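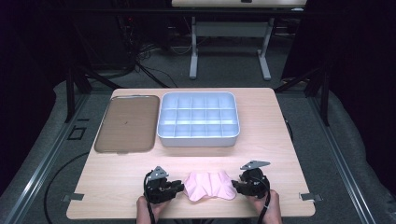
Trorwood asked us last month: if a movie says "based on a true story" at the start, doesn't that mean it really happened?

Good question, Trorwood, and the short answer is no. It means less than you think.

MOVIE DETECTIVES
Posted in September by the Arkness Kids' Film Page
Shares: 91 | Comments: 2

Those words look very serious. They come up in white letters on a black screen and the music goes quiet. You sit there thinking, wow, all of this is real. But who checked? Usually the people who made the movie, and they want you to buy a ticket.

Let's take a pretend movie and call it "The Bustamante Bridge." Say a real town once had a flood, and the people there saved their bridge with sandbags. It took 2 weeks. Most of that time they were filling bags, eating sandwiches and waiting for the rain to stop.

Now a studio wants to film it. Two weeks of sandwiches won't fill a theater, so the story gets squeezed into one stormy night. The 2000 people who helped are squashed into five. One of them gets a dog. There is a mean mayor, even if the real mayor was perfectly nice and carried sandbags too. And somebody shouts a big speech in the rain – a speech that a writer made up at a desk years later.

Was there a flood? Yes. A bridge? Yes. So the movie can still say "based on a true story."

Some grown-ups say this is fine because the movie "feels true." Maybe. A movie can show you what it is like to be scared or brave, and that is worth something. But a feeling can't tell you what the mayor said. If you write the speech in your history report, your teacher will ask where you found it, and "in a movie" is a pretty weak answer.

Watch out for old-looking clothes and dusty streets, too. They make a story seem real. All they prove is that the costume people worked hard.

Here are some things to ask after the movie:

Who could have heard that secret talk and written it down?
Does the bad guy seem a little too bad?
Did everything happen at the very last second?
What does a library book say about it?

Try the last one even if you loved the movie. You may find the real story is slower and messier, with more people in it. You may also find that two books don't agree with each other. Then you have to be suspicious of the books as well – sorry about that.

Send us your movie questions through the Billa Library front desk.

© Arkness Kids' Film Page | Contact | Back to top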